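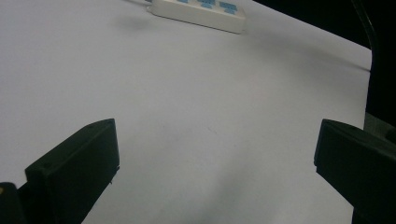 Una regleta sobre la mesa blanca y, delante, los dos dedos negros de la pinza.

En el taller de Maltis las tardes de diciembre eran largas. Había que recoger las mesas del turno anterior, enrollar cables, devolver cada regleta a su cajón y empezar otra vez. «Yo salía con las muñecas hechas polvo», recuerda Darragh Kinsella, siete años en preparación de equipos. Hoy buena parte de ese trabajo lo aprende una pinza, y quien le enseña es él.

Kinsella lo cuenta con las manos, abriendo y cerrando el pulgar y el índice. Coge la herramienta por el mango, se acerca a la pieza, la agarra, la deja en su sitio y vuelta a empezar. «La primera semana me sentía ridículo, ¡y ahora discuto con todo el mundo sobre la mejor forma de coger un enchufe!», dice entre risas. Lleva más de 1000 repeticiones y la meta del equipo es llegar a 2000 antes de pasar al siguiente lote.

Dae-han Kang, responsable del proyecto, que en la casa llaman Lernano, insiste en que lo bonito está ahí, en lo que saben los operarios. «Darragh inclina la muñeca un poco antes de tocar la pieza. Yo llevaba meses mirando datos y no lo había visto», explica. Los cables siguen siendo lo difícil: se doblan, tiran, se enganchan. Kang se entusiasma al hablar de ellos y hay que pedirle que vuelva a la pregunta.

¿Y los puestos? En la planta de Climmont hubo inquietud, y Kinsella no lo esconde. «Pregunté lo mismo que todos: si le enseño mi trabajo, qué hago yo después». De momento, dos compañeros han pasado de la recogida a revisar equipos averiados, una tarea mejor pagada que antes se enviaba fuera. Él quiere ser el tercero, aunque le faltan horas de formación y no le gusta nada el examen de electricidad.

También ha cambiado la conversación del café. Antes se hablaba de turnos, y ahora alguien llega siempre con una idea para colocar mejor las mesas o acortar un movimiento. Kang apunta casi todas en una libreta. La última es de Kinsella: empezar cada sesión con las piezas torcidas, «como las deja la gente de verdad».

Noticias relacionadas
Ní Mhurchú estrena turno de mantenimiento
Climmont amplía la formación en electricidad
Qué piden los operarios a las nuevas herramientas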